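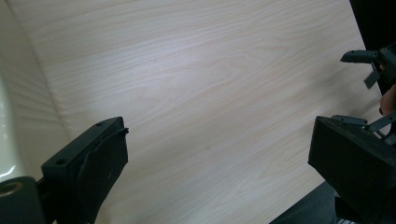 osman_finish

Table top, pale wood grain, light beige with faint pinkish-tan lines. There is a thin diagonal mark on it that is barely visible against the grain. I can't decide whether it is a scuff or a crease. The table is a Likdale, bought secondhand, and I have no paperwork for the surface. Before I put anything on it I would like to know what I am dealing with. Solid, veneer or printed?

ploseck113

Posted Jun 3, 2018
Elongated cathedral arches like that usually mean flat-sawn stock or veneer cut to look like it. A good print can do the same. Check the underside and the end edge. If the grain lines carry over the edge, it is solid.

broltton_bench

Edge check is fine, but look for a repeat first. Printed patterns repeat across a long top. For the mark, wipe with a barely damp cloth, let it dry, then go over it with a white eraser. Transfer scuffs come off that way.

ploseck113

I would skip the eraser. On a matte finish it leaves a shiny patch that is more visible than the mark.

broltton_bench

I have done two tops with it and had no shine. Light pressure, along the grain.

osman_finish

Edge has a separate strip glued on, so not solid. No repeat that I can find over 164 cm. Damp cloth made no difference. A fingernail does not catch in the mark.

ploseck113

Then it is probably in the finish only. Leave it, or try paste wax on a hidden spot underneath — almost 2 hours before buffing. Do not sand. If it is veneer you have very little thickness to work with.

broltton_bench

Agree on the sanding. Still say eraser before wax, as wax will seal any dirt in.

osman_finish

Will test both on the underside and compare.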